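Robot Rules: Who Keeps People Safe Around Robot Arms?

A robot arm is strong, and it does not get tired. It also can't tell that your hand is in the way unless someone has given it a way to know. So people who work with robot arms follow safety rules.

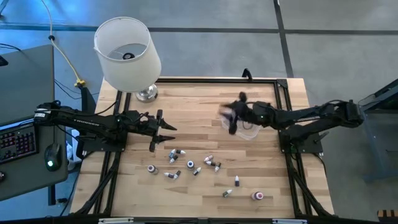 By Leonie McAlister
Reading time: 10 minutes with a grown-up

Small bottles look like an easy job. Two arms, one clear container, pick up and put in. But both arms share the same table, so there have to be rules about who moves where.

Rule 1: Know how far the arm can reach.
Everything an arm can touch is called its reach. People stay out of the reach while the arm is switched on. Some workshops put tape on the floor to show where it ends. Others use a fence.

Rule 2: Keep the table for the job.
Snacks, phones and drinks go somewhere else. An arm might grab the wrong thing or knock it over. 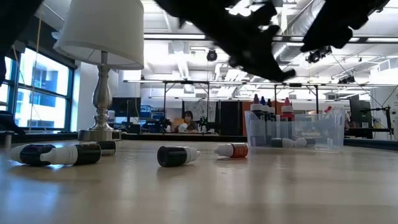

Some bottles in the bin, others still on the table.

Rule 3: Someone is in charge.
When a person guides a robot by hand controls, that person watches the arms the whole time. Anyone else who wants to come close asks first and waits for a yes.
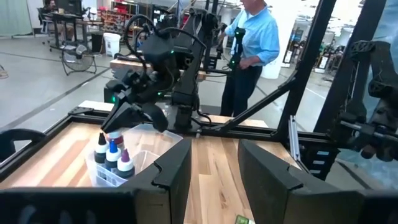 Jabari Were wrote to us that his class of 17 made the same rule for their small robot kit - if you hold the controls, you don't chat. He said it was the hardest one to keep.

Rule 4: Know where the stop button is.
Many robots have a big red one. You press it first and explain later. After a stop, a person checks that everything is safe before the robot starts again.

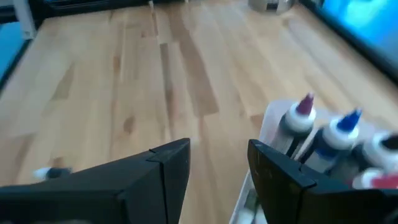

Words to Know

Gripper: the part that holds things, like a hand. Many have two fingers.

Reach: all the places an arm can get to.

Standard: a set of rules that many people agree to use, so that robots in different places are built and used safely.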